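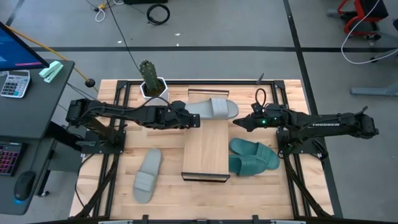
Guests at the Policarpio houses have been asking for years where they are meant to leave their slippers, according to Leonora Espiritu, and until now the reply has depended on which house they were staying in and who happened to be at the desk.

**Jurnska to supply slippers and slipper boards to all Policarpio guest houses**

Jurnska, the maker of household goods for halls and entrances, is pleased to announce an agreement with Policarpio under which all three of the company's guest houses will be fitted with the Trallby slipper board and stocked with house slippers from the Joltholm range. Deliveries will begin in August and will be completed before the houses reopen their upper floors for the autumn.

The agreement covers 2,000 pairs of slippers and almost 200 boards. One board will be placed inside the door of each guest room, with longer versions in the shared halls and beside the garden entrances. It is the largest single order that Jurnska has received for the Trallby since the board was added to its catalogue.

**A shoes-off house**

Policarpio has asked its guests to remove their outdoor shoes since the first of its houses opened. The practice is popular with regular visitors and has done much to preserve the floors, several of which are original to the buildings. It has also brought difficulties. Slippers were bought in small lots from different suppliers as the need arose, and over time the houses came to hold a large number of odd ones. Pairs were left on the stairs, under radiators and in front of doors. Housekeeping staff reported that matching them took up a noticeable part of the morning.

A trial was held at the smallest of the houses during the winter. Boards were placed in the ground-floor rooms only, and the remaining rooms were left as they were. Staff kept a short written record of where slippers were found when a room was cleared. In the rooms with boards, most guests put their slippers back on or beside the board without being asked, and the few who did not were usually families with young children.

"We had tried baskets, and we had tried a shelf," said Leonora Espiritu, Head of Houses at Policarpio. "With the basket, guests had to bend down and search. The shelf was used for keys and umbrellas, and within a week there was no space on it for anything else. The board is low enough that people step out of their slippers and leave them there. That suited us very well."

**The Trallby board**

The Trallby is a low, rectangular wooden board with a metal edge strip at each end. It stands a little above the floor and may be placed lengthwise along a wall or set out into the room, according to the space available. It has no back, sides or compartments. The surface is wiped down with a damp cloth and should be left to dry before slippers are put back on it.

Jurnska considered adding raised dividers to the board at an early stage, so that each pair would have its own place. The idea was dropped after testing at home by members of the company's own staff, who found that dividers collected dust and that larger slippers did not fit between them. The plain board was preferred in nearly every household that took part.

The boards supplied to Policarpio will carry no logo or printed marking. Room numbers, where the houses wish to use them, will be placed on the underside.

**The Joltholm slippers**

The Joltholm is an open slipper with a single broad strap across the foot. It has been chosen for the guest houses in two colours: grey for the guest rooms, and a dark teal-green for the shared bathrooms and garden rooms. The use of a separate colour for these areas was requested by Policarpio, which wished to discourage the wearing of bathroom slippers in bedrooms and on the stairs.

"The colours do a good deal of the work," said Remedios Umali, Director of Contracts at Jurnska. "If there is a green slipper in a bedroom, the person cleaning the room can see at once that it needs to go back down the corridor. We discussed small labels and coloured threads with the Policarpio team, and they told us quite firmly that their staff would not have time to look for them."

Slippers will be supplied in the full run of adult sizes. The size will be marked where it can be read with the pair lying flat, a change made at the request of the housekeeping team during the trial. Children's sizes are not part of the present order. Both companies have received requests for them, and Jurnska expects to show samples to Policarpio in due course.

Each pair will be cleaned between guests. Policarpio will keep a reserve of clean slippers at every house, and guests who prefer to bring their own are welcome to do so and to use the board in their room for them.

**Arrangements for the houses**

Jurnska will deliver to one house at a time, starting with the house that took part in the trial. Existing slippers will be withdrawn as the new stock arrives. Complete pairs in sound condition will be offered to staff, and the rest will be sent for textile recovery where this is possible.

Housekeeping teams will receive a single printed sheet on the care of the boards and slippers. It asks that slippers be returned to the board in pairs, with the toes facing the same way, before a room is shown as ready. It also asks that the board be lifted when the floor is cleaned — a point on which the trial house was particularly insistent, having found a quantity of grit underneath when the first boards were moved.

Guests will find a short note in the room folder. No signs will be placed in the halls. Policarpio takes the view that there are already enough signs in its halls, and has asked that the new arrangements be introduced in conversation when guests arrive.

"Our guests come in from the garden or from a long walk, and they want to sit down," Leonora Espiritu added. "They should be able to find a pair that fits and know where to put it afterwards. I am glad that the same answer will now be given in every house."

Remedios Umali said that the work with Policarpio had led to several small changes in the way both products are packed. Slippers for the order will be sent in pairs, sorted by size and colour, with the contents listed on the end of each carton. Boards will be packed flat and separated by paper sheets. These changes will be extended to other contract customers later in the year.

**Availability**

The Trallby board and the Joltholm slipper are available to private customers as well as to guest houses, clinics and schools. The teal-green slipper, previously made for contract orders only, will be offered to private customers once the Policarpio deliveries have been completed. Sample pairs may be requested by trade customers through the contracts office.

**Notes to editors**

Jurnska designs and sells goods for halls, entrances and cloakrooms, including boards, benches, hooks and house slippers.

Policarpio runs guest houses for short and longer stays. All of its houses ask guests to remove outdoor shoes at the door.

Interviews with Leonora Espiritu and Remedios Umali can be arranged on request. Visits to the trial house are possible in the late morning, after rooms have been cleared and before new guests arrive. Visitors are asked to state their shoe size when booking.

**Press enquiries:** Contracts and Press Office, Jurnska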